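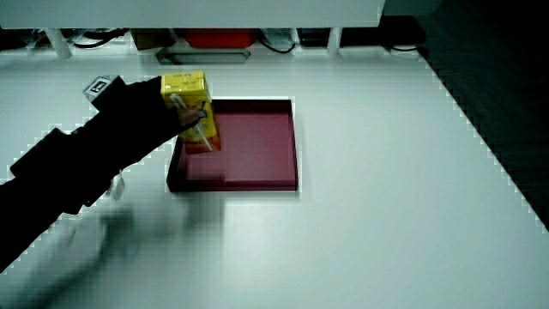 Vernon Bouchard wants the tag moved down onto the back of the hand. His argument is that the wrist joint sits between the tag and whatever is being held, so every degree of flexion goes into the pose as error. He is right about the geometry. The trouble is that a tag on the hand is hidden half the time by the object, and on the forearm it stays in view for most of a reach.

22 October 2020. Shared bench, Clirka build.

Setup as of tonight: black sleeve, tag on its raised block on top of the forearm near the wrist, fixed camera, white tabletop, maroon tray a little left of middle. Test object is the yellow juice carton with the straw still on it. Grip is along the side of the carton and the carton goes in over the left rim of the tray.

Tracker is Jikik, unchanged since the last entry. Logged 620 frames of reaches into the tray. Tag lost in 7 of them, all at the far end of the reach where the block tips away from the camera. No losses over the tray itself. I had expected worse with the first strap, which let the block roll.

Fast moves smear. The shadow on the table smears along with the arm, and the Baird segmentation script takes a dark patch next to the tray for part of the sleeve. Two fixes to try:

1. Shorter exposure. The table is bright enough to stand it.
2. Mask everything outside the tray plus a margin, and let the script ignore the rest.

Tried 2 first because it needed no recalibration. The patch mostly goes, but the mask clips the carton when it is tilted at the rim. Margin needs to be wider on the left. Not done yet.

Wrist offset: still a single fixed transform from tag to palm. Fine for a straight wrist, poor for anything else. Before moving the tag I would like to try a second, smaller one on the hand and use it only when both are visible — Gretari will accept two tags per body if they have different IDs. Printed a spare, not mounted.

Timing: loop at 500 ms, far too slow for the replay arm. Most of that is writing full images to disk. Switch to crops.

Next session: exposure, left margin, second tag. Redo the tag-to-palm measurement with calipers, the tape was a bad idea.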